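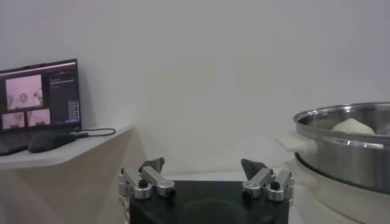

Trinirano planner, March build. Pics from the bun bench, notes by Citlali. 2 min read

Wrist view feeds the grasp net at 22 Hz. Exposure still set by hand - auto kept hunting on white on white.
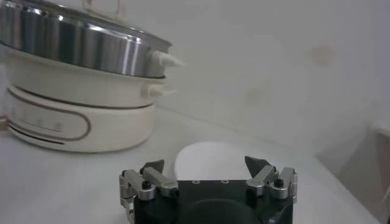
Same weights for both arms, seperate calibration files. Nicanor rewrote the loader, much less yaml now.

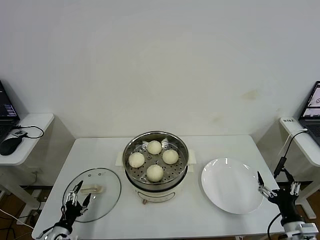
Pick order is a cost term, not a script. Tarun wants nearest first. With four buns in a diamond on the tray, the front one wins and the planer goes from there.

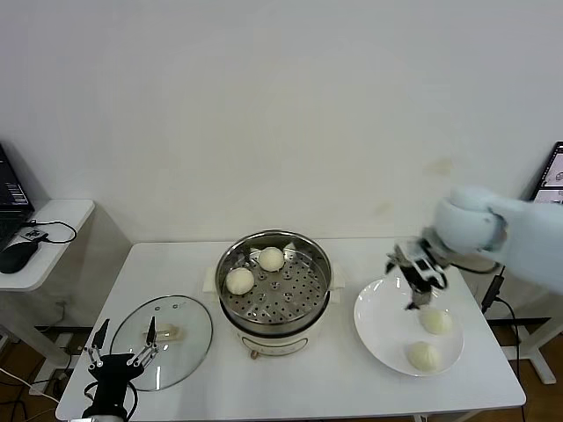
Replanning runs every 34 ms, place pose gets sampled on whatever plate area is free. Next up: lid handling, Leobardo has the branch.

We use cookies to improve your visit. Accept / Manage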